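Diese Website verwendet Cookies. Wenn Sie weiterlesen, stimmen Sie der Verwendung zu. Einstellungen | Verstanden

Anleitungen > Plonik Küche > Fronten und Seiten > Pflege und Ausbesserung

5. Matte Oberflächen ausbessern und neu lackieren

Dieses Kapitel gilt für die grauen, matten Fronten und Seitenteile der Serie Plonik, geliefert ab Juli. Für die glänzenden Fronten der Serie Ayala lesen Sie bitte Kapitel 6, dort ist die Arbeitsweise eine andere.

5.1 Was Sie brauchen

Mattlack im Originalton (Dose mit 700 ml), Schleifvlies fein, ein Staubtuch, Kreppband, eine Schaumrolle mit kurzem Flor und eine flache Wanne. Der Lack von Prarneck hat auf dem Deckel eine Chargennummer. Wenn Sie zwei Dosen kaufen, vergleichen Sie die Nummern. Zwei Chargen soll man vor der Arbeit in einem sauberen Eimer zusammen mischen.

Achtung: Lack nicht verdünnen. Mit Wasser verdünnter Lack trocknet fleckig auf.

5.2 Fläche vorbereiten

1. Nehmen Sie Griffe und Scharniere ab. Legen Sie die Schrauben von jeder Tür in einen eigenen Beutel, denn die Längen sind nicht überall gleich.

2. Waschen Sie die Fläche mit lauwarmem Wasser und wenig Spülmittel. Danach zweimal mit klarem Wasser nachwischen.

3. Lassen Sie die Fläche 45 Minuten trocknen. Bei Türen, die neben dem Herd hängen, bitte den ganzen Schritt 2 wiederholen.

4. Schleifen Sie mit dem Vlies ohne Druck, immer in einer Richtung. Kreise sieht man später durch den Lack.

5. Nehmen Sie den Staub mit dem Tuch ab. Nicht mit der Hand wischen.

Hinweis: Silikon an der Wandseite muss vollständig entfernt sein. Auf Silikonresten hält der Lack nicht, auch nicht nach der dritten Schicht.

5.3 Farbton prüfen

Mattes Grau zeigt sich je nach Licht verschieden. Auf einer großen Fläche kann dasselbe Grau an einer Stelle kühler wirken und an anderer Stelle einen leichten rötlichen Ton haben. Solche Unterschiede, wenn sie weich ineinander übergehen, kommen meistens vom Licht und sind kein Grund für eine Reklamation. Prüfen Sie den Ton bei Tageslicht und am Abend bei Lampenlicht, bevor Sie sich für eine neue Schicht entscheiden.
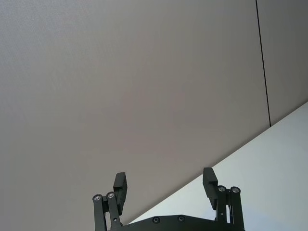 Leidy Pacheco hat zu diesem Abschnitt geschrieben, dass sie zuerst nur die halbe Tür gestrichen und den Übergang noch wochenlang gesehen habe; man solle immer das ganze Teil von Kante zu Kante lackieren, auch wenn der Kratzer klein sei. Wir empfehlen dasselbe. Eine Ausnahme ist die Innenseite der Türen, hier genügt ein Tupfer mit dem Pinsel.

Scharfe Linien mit hartem Rand sind etwas anderes als ein Lichtunterschied. Wenn Sie eine solche Linie auf der Fläche haben, ist wahrscheinlich das Kreppband zu spät abgezogen worden. In diesem Fall zurück zu Schritt 4 in 5.2.

5.4 Lackieren

1. Rühren Sie den Lack langsam, bis am Boden der Dose nichts mehr klebt. Nicht schütteln, es entstehen sonst Blasen.

2. Rollen Sie zuerst die Kanten und gleich danach die Fläche.

3. Arbeiten Sie in Bahnen von oben nach unten. Jede Bahn soll die vorige ein wenig überdecken.

4. Rollen Sie am Ende die ganze Fläche noch einmal leer ab, ohne neuen Lack, alle Bahnen in der gleichen Richtung.

5. Ziehen Sie das Kreppband ab, solange der Lack noch feucht ist.

6. Zweite Schicht am nächsten Tag. Eine dritte Schicht ist nur bei sehr dunklem Untergrund nötig.

Vorsicht: Während der Arbeit lüften, aber keinen Durchzug machen. Die Raumtemperatur darf beim Trocknen nicht unter 15 Grad fallen. Kinder und Haustiere vom Arbeitsplatz fernhalten.

5.5 Nach dem Lackieren

Die Türen kann man nach zwei Tagen wieder einhängen. Bis die Oberfläche ganz hart ist, vergehen zwei Wochen. In dieser Zeit nur trocken abstauben und keine Magnete oder Klebehaken anbringen. Mikrofasertücher sind auch später nicht geeignet, sie machen die matte Fläche mit der Zeit glänzend.

Nachbestellung von Lack und Rollen über das Lager Multcombe, bitte mit Chargennummer. Fragen zum Farbton beantwortet Brenda Iturra.

Stand dieses Kapitels: 30.9.18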